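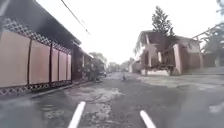 Filed under: Club running

The handicap table for the winter league has been rebuilt, and as I did most of the rebuilding I have been asked to put the working somewhere people can find it. If you only want your own mark, it is on the board at Mellgate next to the kit list.

The old system set each runner's start from the best time of the previous winter. This worked well when the same people turned up every month in much the same shape. It worked badly for anyone coming back from injury, who was given a start they had earned a year earlier and spent the evening running alone at the back. Rhiannon Skyrme had this for three races in a row and was very patient over it.

The new system uses a moving mark. After each race your predicted time is compared with your actual time, and the mark shifts by a fraction of the difference. If you run faster than predicted, the mark moves by half the gap. If you run slower, it moves by a quarter. The two fractions differ on purpose. A slow run can come from a cold, a bad night or a stiff headwind on the canal leg, and none of those should buy you much time next month. A fast run is harder to explain away.

There is a cap of 12 seconds per race in either direction. Emrys Ruddock argued for no cap at all and showed me his spreadsheet, which had last winter's results run through both versions. Without the cap the finishing order was slightly closer in the early races and then began to swing about. I have kept the cap, but the spreadsheet was good work and I have taken his rounding rule from it — marks are held to the second and never rounded until the start sheet is printed.

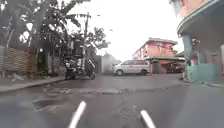 New runners are a separate problem. We have no prediction for them, so they run their first race as a time trial, off the front, and don't score. Their second race uses that time with no adjustment. From the third they are treated like everyone else. Gwawr Hopkin pointed out that a new runner with any sense of pacing could jog the first one, collect a generous start and win the second by a street. She is right. The half-gap rule corrects some of it afterwards, but the cap slows that correction down, so for a runner's first two scoring races the cap is lifted.

Scoring is by finishing position, 200 points for first and 2 fewer for each place after. Best four results count. Ties on the line share the higher score, and ties in the final table go to whoever has the better fifth result. If neither has a fifth result they share the place.

I tested all of this against the February race from last season, the one Ifor Probert won from scratch. Under the old marks the gap between him and second was 41 seconds. Under the new ones it comes down to 17, and the middle of the field bunches up a good deal more. One race is thin evidence and I would not lean on it. The early part of last season is missing lane-side times for several people, so I could not use it without guessing.

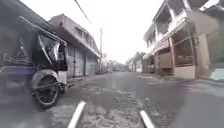
Course measurement also affects the figures. The Feltance loop was listed as five kilometres for as long as I have been a member. Ansel Okafor went round it with a measuring wheel, twice, and got a figure 38 metres short on both passes. For handicap purposes a short course does not matter provided it is short by the same amount every month, so the start line stays where it is. Anyone comparing a league time with a road race elsewhere should allow for it. The last 500 metres are unchanged and the marker post there is in the correct place.

Timing will be by two hand-held watches, started together on the first runner's mark. The second watch is a check on the first. If they differ by more than a second at the finish we take the mean, and if they differ by more than three somebody has pressed the wrong button and we go by the written sheet. I would like to borrow the Piveck clock again for the final race if it can be spared.

Two things are still open. The first is whether a runner who misses three races in a row should keep a mark or go back to a time trial. I lean towards the time trial. The second is whether to adjust for the Leite course, where the climb favours lighter runners and the marks carry over from a flat route. I have tried a fixed percentage and did not like what it did to the slower half of the field. For this winter the marks will carry over as they are.

Corrections to your own mark should reach me before the start sheet is printed, with the race and the time you think is wrong.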